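Informe de avance para la Fundación Zonden
Proyecto Kekeo: orden y vaciado de habitaciones
4 de septiembre de 2023
Responsable: Savita Uniyal

Desde el informe de abril se han terminado 34 habitaciones. El total acumulado es de 307 objetos clasificados en los dormitorios, que eran la parte más atrasada del plan. La cocina y el pasillo de la casa de Caltholm siguen pendientes y pasan al próximo periodo.

El método no ha cambiado. Lo pequeño que aparece sobre la cama, en las mesillas o en los cajones se reúne primero en un recipiente y se reparte después. Probamos con cajas de cartón, pero se deformaban al moverlas de un cuarto a otro y volvimos a los barreños de plástico, que además se lavan. Las colchas se dejan puestas mientras se trabaja y se sacuden al final.

Los paquetes de tabaco dieron más trabajo del previsto. En la primera ronda se tiraban sin más y dos familias los reclamaron, una de ellas por una colección. Ahora van todos al recipiente, llenos o vacíos, y decide la familia. En la hoja se anota la marca tal como viene en la caja, por ejemplo «Double Happiness».

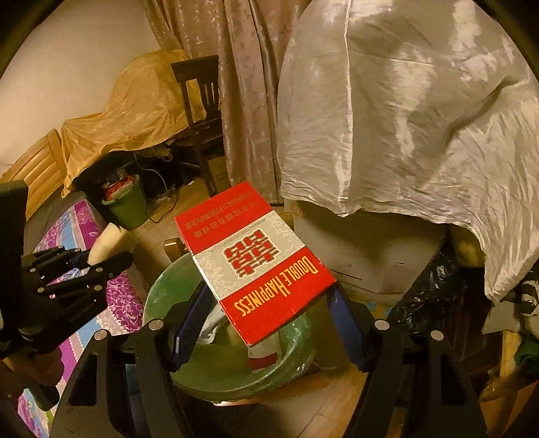

Con los medicamentos se sigue la misma norma, aunque se guardan aparte y con tapa. La hoja de registro tiene ya una columna para ellos.

Gasto del periodo: 90 euros en recipientes y 100 en etiquetas y bolsas. Queda por pagar el transporte a Từ, cuya factura no ha llegado.

Para el próximo periodo se pide mantener la misma asignación. Si la cocina de Caltholm se retrasa otra vez, se empezará por el pasillo.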